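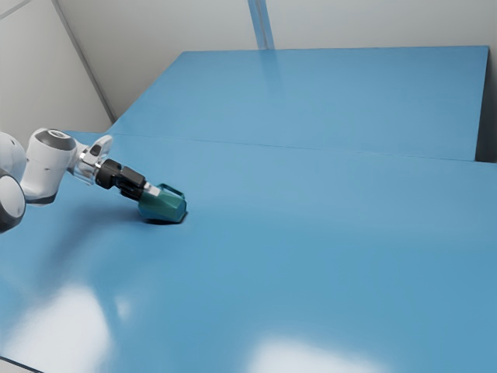
Trunulance sim kit, arm and teal part, stock lighting.

gthaler 16/06/2020
Ran the Trunulance trial against our own cell model. Import took 4 minutes. Rendering is good, contact is mediocre. With default friction the part creeps in the fingers during slow moves. Raising solver iterations to 45 stopped it and cost me real-time speed. Support at Ammann says the next release in June fixes the defaults.

plurker_17
Creep is your collision mesh. The importer wraps everything in a convex hull unless you switch it off per part. I wouldn't blame the solver.

gthaler
Already off. Decomposition is set to fine. Part has through holes and a hollow interior, so I checked that first.
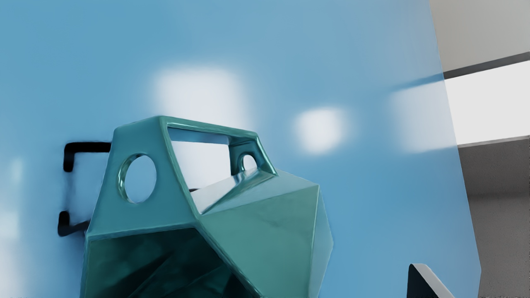
Golnar Mahmoudi: I'd side with Gertraud Thaler on this. Same creep on a solid block in build 201, no holes anywhere. Siker's kit holds it at default settings, though its renders are poor and useless for training a detector.

plurker_17
Siker also costs more per seat. What timestep are you both on?

gthaler
Default. Will halve it and post the log.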